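Do I have to move out of my old district before filing for the open state house seat?

Posted in Candidate Filing by hillitz_precinct

I live in Hillitz and plan to run for the open house seat next year. Under the new map my street was moved out of the Sirel district and into the Tangen district. My voter registration card still shows the old one. The filing packet asks for "district of residence" and for petition signatures, and I can't tell which lines apply. Do I file under the map in force today or the one that will be used in the election? Also, do signatures from people in the old district count for anything? Filing opens in February and I would like to start collecting before then.

3 replies

tangen_clerk_ret

You file for the district as it will exist at the election. The old map stays in use for one purpose only, which is filling a vacancy in the current term. Your address has not changed, so you have nothing to move. Ask the county election office for a district verification letter and attach it to the packet. The card in your wallet is not proof of anything except that you are registered.

Signatures have to come from registered voters inside the new lines. The clerk checks each address against the new precinct file and strikes the ones outside it. The minimum for a house seat here is 300 valid signatures. Collect well above that – in my years at the counter, struck lines were mostly wrong addresses and people who had moved and never updated their registration.

Two more points on the form:
Line 2 is the residence address. A PO box gets the packet returned.
Line 3 is the district number. Use the new number even if your card shows the old one.

Nondlow96

Pretty sure you need a year in the district first, so check that. A guy on our street got kicked off the ballot for it, might have been city council though.

sirel_ballot_desk

The one-year rule exists, but in the first election after redistricting it is measured by county. Anyone who has lived in the county for a year meets it for any district that includes part of that county. Hillitz is entirely in one county, so the map change does not affect you.
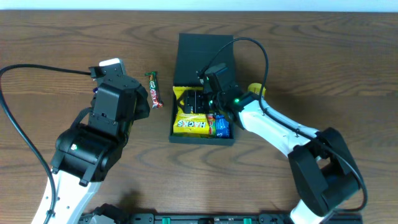
Two robot arms over a box of snacks

On timing: signatures dated before the petition form is issued are void, so do not start early on a form you printed from last cycle. The form is issued the morning filing opens, at 8:00 a.m. Each sheet needs the circulator's statement completed and notarized after the last signature on that sheet, and a sheet notarized too soon is rejected whole.

Your statement of financial interests is a separate filing with its own deadline. It goes to the state and the county office cannot accept it for you. Keep the stamped copy – the ballot desk will ask to see it if the state list has not been updated by the close of filing.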